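We use cookies to remember your settings and count visits. Accept all | Manage choices

Orkmont opens bookings for its hand-held gripper kit, and I've had a go with it

20 Jan 2026

Share 27 | Comments 9

If you've been waiting for Orkmont to put its hand-held gripper kit on general offer, the wait is over. Bookings opened this morning, and you can either buy the thing outright or take it on a monthly hire, which I think is how most small labs will go. I've been on at them since August to lend me a pair, and they finally did (thank you, Orkmont, and sorry for all the emails).

For anyone who hasn't followed this one, the kit is a pair of grippers you hold in your own hands, one left and one right, with a camera on each. You do a job with them, the camera records what the jaws do, and the recording goes off to train a robot arm with the same sort of jaws on the end. No arm needed in the room while you do it, so you can work at a kitchen table, which is exactly what I did for most of my loan.

The box is nicely packed. You get the two grippers, two cables, a spare set of pads, a little bag of screws and a printed booklet that is much better than it needs to be. The older Jirus set I used last year came with a single folded sheet and a web address that didn't work, so I was already in a good mood by the time I'd plugged everything in. Setting up took me 27 minutes, and a fair bit of that was me looking for a socket.

I went for fruit. Orkmont's booklet suggests blocks and cups to begin with, and I did do those for an evening, but blocks are dull and they don't tell you much about the pads. Fruit is soft, it rolls, and no two pieces want to be held the same way. A banana is a good test of how gently you can close your fingers, and grapes will show up every bad habit you have!
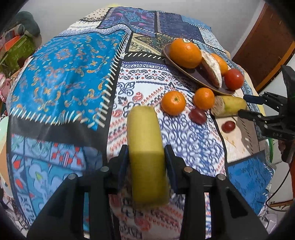 Can you hire just one gripper if your robot only has a single arm?

Orkmont will hire them singly on the monthly plan, but the outright purchase is for the pair only, and the software is the same either way.

Now, how does it feel to use? Pretty good, with a couple of grumbles. The trigger is light and has a long travel, so you can ease the jaws shut a tiny bit at a time, and after an hour or so I'd stopped thinking about it. Two hands at once took longer. I kept wanting to pass things straight across from one gripper to the other in mid-air and kept knocking the tips together, and I only got the knack on the second evening when I slowed right down. The booklet has a nice page on this and I should have read it first.

My main grumble is the cable. It comes out near the hand and it's on the stiff side, and if you sit too close to the table it catches on your sleeve. I ended up standing for the longer sessions. I asked Nima Hassanpour, who looks after the kit at Orkmont, whether a cable-free one was on the way, and got a very cheerful answer.

"We tried it and the batteries made it too heavy to hold up for a whole session," Hassanpour told me. "People would rather have the cable. We're working on a softer one, and anyone who books now will get it sent out when it's ready."

Fair enough. My wrists were tired enough as it was, and I wouldn't have wanted any more weight on them.

The other thing I'd change is the way takes are sorted. Every take you record goes into one long list with the time next to it and nothing else, so if you forget to name them as you go (I did) you're opening them one after another to find the one where the grape got away. Maltov, who make a rival recorder, put a small still next to each take and it's a much friendlier way to work. Orkmont says a new list is coming in the spring update. I'd also like a bigger delete button, or possibly a smaller one, as I managed to lose 4 good takes with my thumb.

Where the kit really wins me over is the checking tool. Once you've finished, it runs through your takes and flags the ones where the camera lost its place, so you can do them again while everything is still out on the table. With the Jirus set I'd find that out days later. It threw out 10 of mine on the first evening and only 4 on the second, and I could see why it had picked each one. Fast swings of the wrist were nearly always to blame.

Onyshchenko, the training shop up the road from Orkmont, is running half-day classes for people who've booked. You bring your own job to practise and they sit with you while you record it. I haven't been on one, but two readers have written in to say it was worth the trip, and there are places left at the moment.

Would I hire it? I would, for a month or two, with a clear idea of what I wanted to record before it turned up. I'm less sure about buying, at least until the new cable is out and the list of takes has been sorted. If you're after a single skill for a single arm, a month ought to give you plenty to be getting on with.

Bookings are through Orkmont's own site, and the first kits go out in 9 days. Mine has to go back before then, so I'm off to have one more crack at the grapes.

Share 27 | Comments 9

Like this? Get our newsletter in your inbox. Enter your email address | Sign up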